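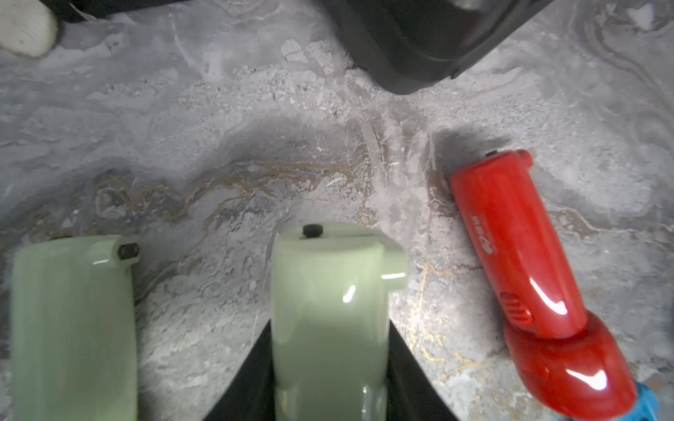 Stop ranking grippers by payload

Most gripper comparisons I read lead with maximum grip force. For a parallel gripper on a small arm, that number decides very little. Contact geometry and camera placement decide more, and both are usually left out of the table.

Catriona Halliday and I ran the Jurnitz and Prakadier grippers on the same arm in March, 212 attempts each, with objects laid on a bare concrete floor. Both exceed the force we needed. The failures were of a different kind. A glossy, tapered red housing rolls when one finger touches before the other, and a flat finger face gives it only a narrow line of contact. Closing harder makes the roll faster. Reducing the closing speed removed more failures than any change to the force limit.

The wrist camera matters just as much. If the fingers do not appear in the image, the controller has to trust its calibration at the point where an error costs the most. I want both fingertips in view through the whole approach, even though they take up pixels. Pale green fingers against gray concrete are easy to segment. Shiny ones also throw highlights, and a matte finish would be my first request to either vendor.

Calum Baxter objects that force is at least repeatable to measure, and he is right. A slip rate on curved objects is repeatable too if the floor, the lighting and the closing speed are reported with it. I would accept a table with 32 attempts per object on those terms before one more force curve.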